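Allcombe Brick Forum > Building Tables and Storage > Gluing down a big gray baseplate, yes or no?

plustia_mom
19 Sep 2021
Hello everyone, long-time reader and finally brave enough to post! We cleared out the back bedroom and put a white table in there just for LEGO, and I bought one of the big light gray baseplates to go on top. My question is whether I should glue it down. My son leans on everything and the plate slides a good inch whenever he presses a brick on. My husband says glue it and be done. I'm nervous, as the table was a gift from my mother and I'd like to have it back someday (he's 6, so I may be waiting a while).

stollari_steve
Glue it. I fussed with tape and putty for two years and wish I had those evenings back. A bead of clear silicone under each corner, a few heavy books on top overnight, and you'll never think about it again.

graybrick_gran
Oh please don't glue it, dear! With respect to Steve, kids change their minds. Ours wanted a city, then a harbor, then nothing but a horse farm, and every time the plate had to move. I use the rubbery shelf liner that comes on a roll, cut a little smaller than the plate so it doesn't show. It grips just fine on a smooth top, and you can lift the whole thing off when company comes and you need the table.

stollari_steve
Shelf liner lets the plate flex, though. Press hard in the middle and you get that bouncy feeling, and the thin plates pop right off. I had a street with 300 bricks in it ripple like a rug.

arango77
I'm somewhere between you two. Liner under the whole plate, then a strip of painter's tape folded over on itself at each corner. No bounce that I've noticed, and it peels up clean.

The other thing I'd say is leave yourself some bare table at the back. I used to cover every inch with baseplate and then had nowhere to put a half-finished build except on top of another one.
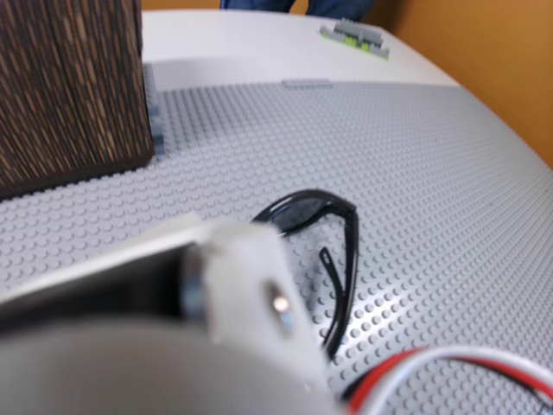 Now the small stuff waits back there until I decide where it goes, and the big plate stays open for whatever we're working on. It also gives everybody a spot to set a drink, though I try to discourage that after what happened to the fire station in March.

graybrick_gran
The bare strip is a lovely idea. My grandson parks his unfinished things in a baking pan, which works until I want to bake.

plustia_mom
Thank you all so much! I'm going with the liner and the folded tape, and I've pushed the plate forward so there's a strip left behind it. My husband still votes for silicone, so Steve, you have a friend in this house.

stollari_steve
Smart man. Tell him I said hello, and let us know how the tape holds up once there are 1000 bricks on there.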